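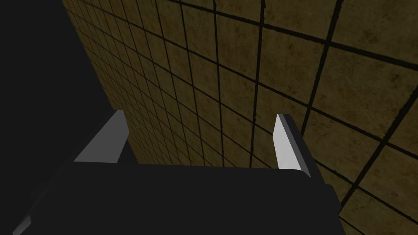
Kotwood Allotments Forum – Water charges

Awuor Bakilana
Members are reminded that the annual water charge rises to 429 shillings from July. Payment should be made at the Satholm office.

plot_bratetti
I must object. My plot has its own 2000 litre tank and draws very little from the mains.

Kiprono Lukumay
The charge covers the pipes as well – tanks were never exempt.

plot_bratetti
The 405 shillings paid last year was described as a usage fee. Kindly publish the wording.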